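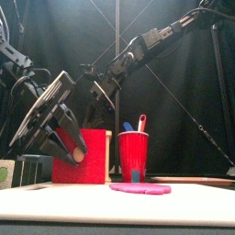 November 9, 2019

Fleston head, Trarna's spare, second day on the bench. Complaint from Musyoka was that it drops volume during the set and comes back when someone hits the standby switch. Presence pot measured scratchy and open over the last part of its travel, so that gets replaced whatever else we find. The stock knob is split at the set screw. For the new one I'd like a plain disk shape, like the tan wooden one at the front of the red box, easy to find by hand on a dark stage. Junhao to check the shaft diameter before we order anything.

Volume drop reproduced after 70 minutes into the dummy load with a 2000 Hz tone. Output fell, plate voltage stayed put. Tapping the effects loop return jack brought it back. Switching contact inside the jack is oxidized and has lost its spring. I suspect the standby switch only "fixed" it on tour through the thump. Cleaned the contact, retensioned it, ran the same test, no drop. Still want to fit a new jack. Cleaning alone didn't hold on the other head in April.

Power tubes: matched on arrival, no longer matched. Left one runs hotter. Swapped positions and the fault followed the tube. New pair is in, bias set cold side of normal because Krum plays with the master well up and the cab is the old 82 liter one.

Output transformer is the Jadico replacement, not original. Primary resistance even on both sides. Mounting bolts were finger tight, now done up with lock washers. There was a buzz on low B that I'd put down to the cab until I did this. Buzz gone.

Cab: one speaker has a small tear near the surround. Doped it. Will not last another winter run. Mwajuma has asked Ó Riain whether they can recone to the same spec, no answer yet.

Flight case foam on the tube side is crushed flat. Head can shift when the case is stood on end. Needs new foam before it goes back in the van.

Open items:
- loop return jack, on order
- presence pot and knob
- foam
- invoice 784, add the tubes, Emmanuel to send it to the band
- ask Musyoka which power supply he runs on the pedalboard, there is hum with it connected and none without

Chassis is out on the left shelf, caps discharged and checked. Do not power up without the load connected.

Last updated: entry amended same evening, bias figures moved to the tube sheet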